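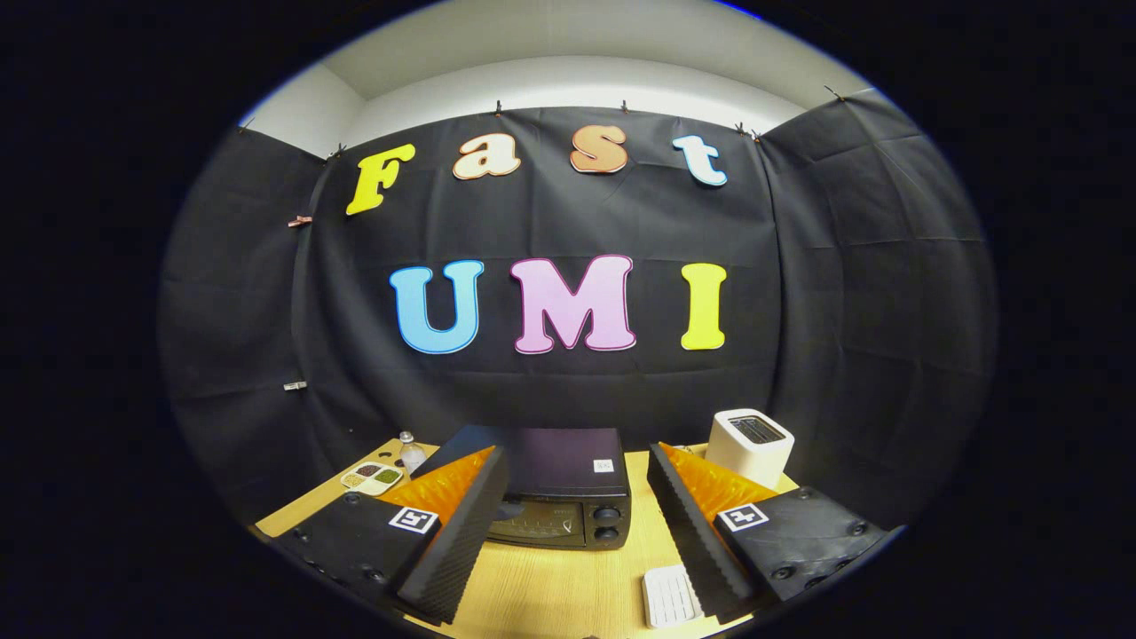
Abro hilo sobre el informe de Trimberg que lleva desde el viernes dando vueltas por los grupos de agricultores. El titular dice que la lechería pequeña «se moderniza». Me he leído las 30 páginas y tengo dudas. Bastantes.

Primero, la muestra. Hablan de 866 explotaciones «activas y representativas». Busquen la definición de activa. Está en una nota al pie: explotación que entregó leche los doce meses del año. O sea que la que cerró en octubre no cuenta como cierre, simplemente no entra.

Con ese filtro a mí también me sale un sector sano. Si solo pesas las vacas que siguen en pie, el rebaño está estupendo.

Segundo, el ingreso. Usan ingreso bruto por litro en casi todos los gráficos. El neto aparece una vez, en el anexo, sin serie histórica y con la amortización de maquinaria fuera. Pregunté por correo por qué la dejaban fuera. Me contestaron que «distorsiona la comparación entre años».

Hombre, claro que distorsiona. Es una ordeñadora que hay que pagar todos los meses.

Tercero, y aquí es donde me pongo pesado: el apartado de contratos. Según el informe, los contratos a 5 años con Bonow «aportan previsibilidad al productor». He visto tres de esos contratos porque me los han pasado sus firmantes. Previsible es el volumen que tienes que entregar. El precio se revisa cada trimestre y lo revisa Bonow.

La penalización por quedarte corto de volumen sí es fija, eso también lo reconozco.

Alguien me dirá que nadie obliga a firmar. Ya. En el valle de Bustamante recogían leche varias empresas cuando yo empecé a escribir de esto. Ahora pasa un camión. Puedes no firmar y hacer queso para toda la familia hasta que te aburras.

Gil-soo Choo, que ordeña allí y lleva sus cuentas con un detalle que ya quisiera la consultora, me dejó ver su cuaderno de junio. Cobró más por litro que el año anterior, cierto. Pienso, electricidad y veterinario se comieron la subida y un trozo más. En el informe de Trimberg, Gil-soo es un caso de mejora.

Le pregunté si se sentía modernizado y me dijo que tenía que colgar, que estaba pariendo una vaca.

Cuarto punto: la aplicación. Zakico sale mencionada como «herramienta de transición digital». Sirve para registrar entregas y ver la calidad de la leche en el móvil. Me parece bien, es cómodo. Lo que no me parece tan bien es que los datos de célula somática y de grasa los vea antes la central que el ganadero.

Miren las condiciones de uso, apartado de cesión a terceros. Yo no soy abogado y puedo estar leyéndolo mal, pero lo he leído varias veces y siempre me sale lo mismo. Si alguien de Zakico quiere explicarlo, tiene los comentarios abiertos.

Quinto, el relevo. El informe celebra que baja la edad media de los titulares. Baja, sí. Pero si se jubila un señor de setenta y no entra nadie, la media también baja. Para saber si hay relevo hay que contar altas, y las altas no están. Ni en el texto ni en el anexo ni en la hoja de cálculo que acompaña.

He pedido las altas. Sin respuesta de momento. Si llegan, las cuelgo aquí, digan lo que digan, incluso si me dejan en mal lugar.

A los que me preguntan quién paga el estudio: en la contraportada pone «con la colaboración de empresas del sector». No pone cuáles. No voy a insinuar nada que no pueda probar, pero un informe que se presenta como independiente debería llevar la lista de pagadores en la primera página y con letra normal.

Cosas que sí me creo, para que no se diga: la producción por vaca ha subido, la calidad sanitaria es mejor que hace una década y hay granjas medianas que van bien. Conozco alguna. Tienen tierra propia, poca deuda y a menudo un sueldo de fuera entrando en casa — ese último dato tampoco lo recoge nadie.

Y una petición a los periodistas que copiaron el titular tal cual: llamen a 3 ganaderos antes de publicar. Solo eso. A mediodía suelen coger el teléfono, a las siete de la tarde no, que están ordeñando.

Añado porque me lo están discutiendo por privado: no, no digo que los datos sean falsos. Digo que han elegido los que quedan bonitos. Las sumas están bien, las he repasado.

Otra aclaración. Lo de la nota al pie de las explotaciones activas está en la página 22 del PDF, que no coincide con la numeración impresa. Varios me habéis dicho que no la encontrabais.

Mañana intento subir una tabla con el neto recalculado metiendo la amortización. Será a ojo en algunas partidas y lo marcaré donde lo sea. Si tenéis facturas de pienso de este año y no os importa compartirlas sin nombre, mensaje directo.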